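4.2 Storage of household textiles

The second part of the survey asked how families in Trurolside keep the textiles that they no longer use every week. We sent the form to 300 households and received 183 complete answers. Most respondents keep such items in the bedroom, and a smaller group uses the attic or the cellar. Older households more often wrote that they fold each piece before storing it – a habit which they had usually learned from a parent.

The reasons for keeping old cloth were mostly practical. Respondents mentioned cleaning, repairs and the packing of fragile things. Color was named less often than we expected, although several persons wrote that they keep red cloth for the winter holidays (a red cloth is shown in Figure 3). 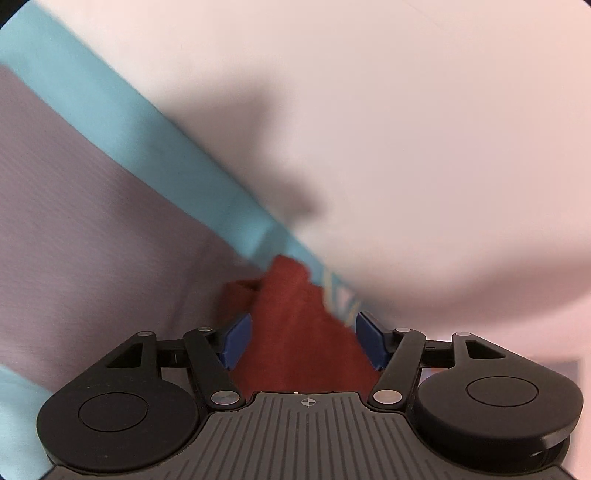
Figure 3. Red cloth, rumpled.

Feelings also had a role, but they were harder to measure with a closed question. In the free comments, many respondents described one piece that they would not give away, even when it was worn. We coded these comments separately, and they are discussed in Section 4.3.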